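Galería del taller – por dentro de una torre
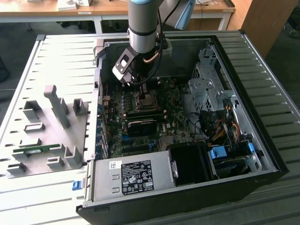

*Boletín Urance, n.º 235 – pág. 3*

En abril volvimos a juntarnos en el taller, y Gisela Echeverría nos pidió que la galería empezara por las tripas de una torre negra, tumbada de lado y sin la tapa lateral, que es como mejor se aprende.

La placa base es de un verde oscuro precioso, con sus filas de condensadores y, bajo el zócalo del procesador, las ranuras de memoria. La fuente plateada lleva su etiqueta negra llena de símbolos – Alun Foulkes se los sabe casi todos, ¡preguntadle!

Y para quien empieza: las piezas de plástico azul, como los dos clips de las bahías de disco, son vuestras mejores amigas. Los cables amarillos, rojos, naranjas y negros, con calma.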